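From: Siiri Leinonen
To: Sensible Eating list
Subject: Re: [sensible-eating] Nuris fiber powder, has anyone read the study?

Hi all,

I've read it now, all of it, including the tables at the back that are set in type small enough to discourage people. My short answer to Doina is no, I wouldn't buy it. The long answer follows, and I'll put her message in pieces so I don't miss any of her points.

Doina Trajkovski wrote:
> My sister-in-law swears by Nuris. She has had it in her morning
> oatmeal since November and says she no longer snacks before lunch.

I believe her about the snacks. I'd want to know what was in the bowl before November. If she used to have toast and jam and she now has oatmeal plus a scoop of powder, the oatmeal is the first thing I'd look at. Oats have been keeping people full until lunch for a very long time without anyone paying for a tub with a leaf on the lid.

> The website says it was tested on 1,602 adults. That seems like a
> lot? I'm used to these things being tested on a dozen students.

It says that, and it's a slippery sentence. 1,602 is the number of people who filled in the online screening form. The people who were given any powder at all came to 112, and half of those got the comparison drink. You have to go to the second page of the paper to find this, and the website doesn't link to the paper. Nelly had to dig it up for me.

112 people is not a terrible size for a food study, by the way. I have no quarrel with that. My quarrel is with putting the other number in large green letters on the front page. Somebody chose to do that, and that same somebody wrote the rest of the page.

> They found people ate less at lunch and felt "lighter and more
> balanced." It was a proper trial with a control group.

Two separate claims there, so take them one at a time.

The lunch finding is real in the sense that there's a number for it. The people on Nuris ate less at a buffet lunch than the people on the comparison drink. But the comparison drink was flavored water. Nuris mixed as directed is thick, and you're told to drink it 5 minutes before sitting down. I would eat less lunch too if I had just put away a glass of paste. What I'd like to see is Nuris against plain oats, or against a spoonful of ordinary psyllium from the drugstore, or against an apple. They didn't do that, and I don't suppose they're going to.

"Lighter and more balanced" comes from a questionnaire the company wrote itself. Balanced isn't a measurement. I'd also point out that everyone in the study could tell which drink they had been given, since one of them had to be stirred and the other didn't. If you know you got the good stuff, you tend to tick the nice boxes.

> There's also the matter of who paid, which I know you'll ask.

I did ask! Clornari paid. Clornari owns Nuris, and it also owns Tultach, the cereal bars with the sugar content of a cupcake. So one arm sells you the bar and the other sells you something to make you want fewer bars. The funding is declared at the end of the paper, so nobody lied, and I'll give them that much. It's still missing from the website, and from the leaflet, and from the nice young man at the stand in the mall who told Hilkka Jääskeläinen it was "independent."

From Sunday at Niilo's:
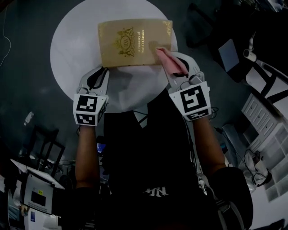
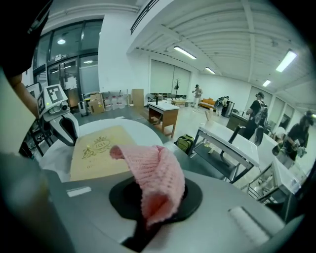
Both from Niilo Kinnunen's place, at the white table. The first one has the Treasury of World's Classics.

Back to the powder.

> Is there any harm in it, though? It's only fiber. She's happy with it
> and I don't want to be the one who spoils it.

Probably not much harm, for most people. The label says inulin, oat fiber, "natural flavor" and a sweetener. Inulin is ordinary stuff. It also gives a fair number of people gas and cramps, mostly if they start with a full scoop on day one, and the leaflet tells you to start with a full scoop on day one. If she takes any pills in the morning she should ask her pharmacist whether to space them apart from the powder, and she should drink enough water with it. I'm not a doctor and neither is the leaflet.

The harm I do worry about is money and attention. A tub lasts 2 weeks if you use the scoop they give you. For the price of that tub you could buy a frightening amount of dried beans, carrots and rye bread, and you'd get the rest of what's in beans, carrots and rye bread along with the fiber. People on this list have been cooking that way for years. My mother had a pot of pea soup going every week and never once described herself as balanced.

One more thing, about the "Furtună method" they keep mentioning. I tried to find out what it is. The paper refers to it once, as a way of milling the fiber finer, and points to a company report that you can't get hold of. I wrote to the address on the tub and got back a discount code. If anyone has seen that report I'll gladly read it and say so here if I'm wrong. It could be a perfectly good way to mill oats. I can't tell, and I don't think the people selling it in the mall can either.

So, Doina, I wouldn't go in swinging. Ask your sister-in-law to finish the tub and then have the oatmeal by itself for as long as the tub lasted, same lunch hour, same everything. If she's still fine until lunch, she has her answer and some cash back. If she's hungry, try a spoonful of plain bran or psyllium in it before she orders again. It isn't a trial with a control group, but she'd at least be comparing the right two things.

Nelly Mosquera has the PDF and says she'll send it to anyone who writes to her off-list. Please don't attach it to a reply, it's huge and the archive chokes on it. Read Table 2 first and the abstract last.

Siiri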